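**Ticket 2613 – Swap body won't lock on pin 4, siding crane at Brundden**

Status: closed
Opened by: Marichka Demchenko
Worked by: Noboru Hattori, Itsuki Maruyama

**Opened, 12 Jan 2019, 06:40 (Marichka)**

Morning all! We're loading the Stallar wagons for the Kuroda run and the spreader keeps refusing to release on the third wagon. The Muvar terminal screen says "LOCK 4 NOT CONFIRMED" and the crane interlock does exactly what it should, so nothing moves. Locks 1 to 3 go green straight away. Tried it with two different swap bodies, same result. I can load the rest of the train around it, but I'd love to have this wagon back before the path closes at 14:00.

**06:55 (Noboru)**

Great report, thank you – trying a second box saved me the first question. Can you tell me:

- does the lock physically turn when you look at it from the ground?
- does the message come up at once, or after a wait?
- has the wagon been in the shop lately?
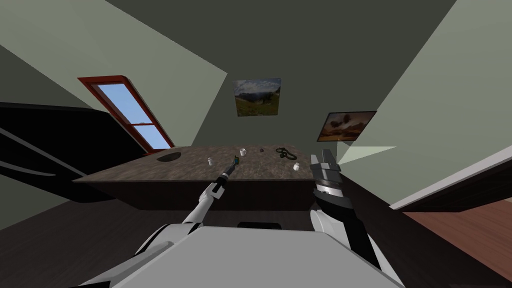

If it comes up after a wait, the terminal is timing out on the sensor. If it comes up at once, it's getting a hard "no" and I'd look at the cable first.

**07:20 (Marichka)**

It turns! Lovely clean quarter turn, and the flag shows. Message comes up after a wait, I make it 4 seconds every time. Polyxeni says the wagon came back from the shop in May with new lock housings on that end and hasn't carried a swap body since, only flat loads.

**07:35 (Noboru)**

Oh, that's a really useful bit of history. Pulled the log from the terminal:

 06:31:08 LOCK 1 OK
 06:31:08 LOCK 2 OK
 06:31:09 LOCK 3 OK
 06:31:12 LOCK 4 NOT CONFIRMED (gap 14 mm, limit 9)

So the sensor is alive and talking, it just sees the pin too far away. Itsuki is on the siding this morning and will bring feeler gauges.

**08:50 (Itsuki)**

At the wagon. Crane locked out, tag on the cabin door. Housing on corner 4 is sitting on two shims where the other three corners have one. Measured the real gap at 13.5, so the terminal reads very nicely indeed. Bolts are tight and marked, so somebody meant to do this.

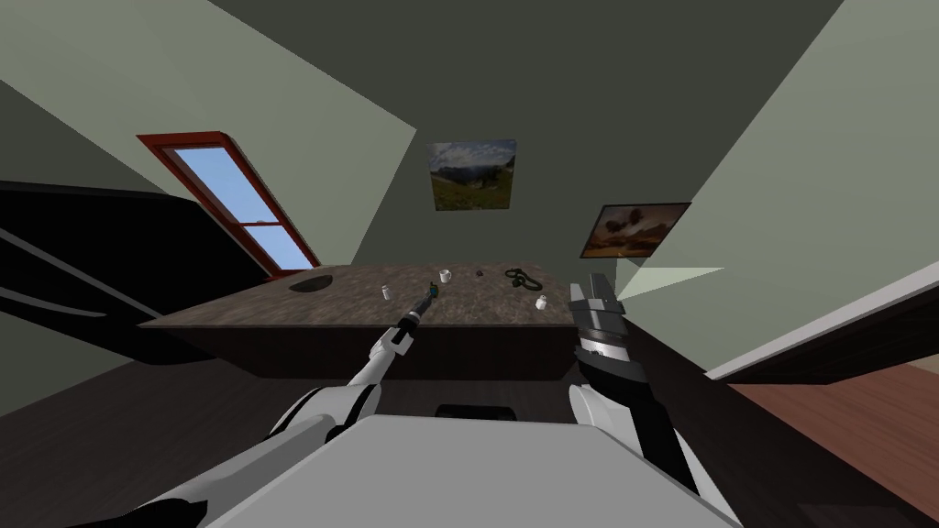

I don't want to pull a shim without knowing why it went in. Kumiko, do you still have the shop sheet?

**09:30 (Kumiko Aoki)**

Found it! The second shim went in to level the deck for the flat loads. It should have come out when the wagon went back to container work, and there was no line for that on the return sheet. Fine to remove. Torque for the housing bolts is 56 Nm, dry threads please.

**10:15 (Itsuki)**

Shim out, bolts at 56, marked in yellow. Gap is now 8. Ran the lock by hand ten times and it confirmed each time.

**10:40 (Marichka)**

Box on, four greens, spreader released on the first go!! Did it again with the other body just for the pleasure of it. Thank you both, the train will be ready with hours to spare.

**11:05 (Noboru)**

Closing this one. Still to do:

- [x] Shim returned to the shop with a label
- [x] Log saved to the wagon record
- [ ] Kumiko to add "deck shims removed?" to the return sheet
- [ ] Polyxeni to check the two sister wagons that were in the shop at the same time
- [ ] Ask Muvar whether the gap can be shown on the crane screen as well as in the log – it would have told us the answer at 06:31

Please reopen this ticket if lock 4 drops out again on the Kuroda end.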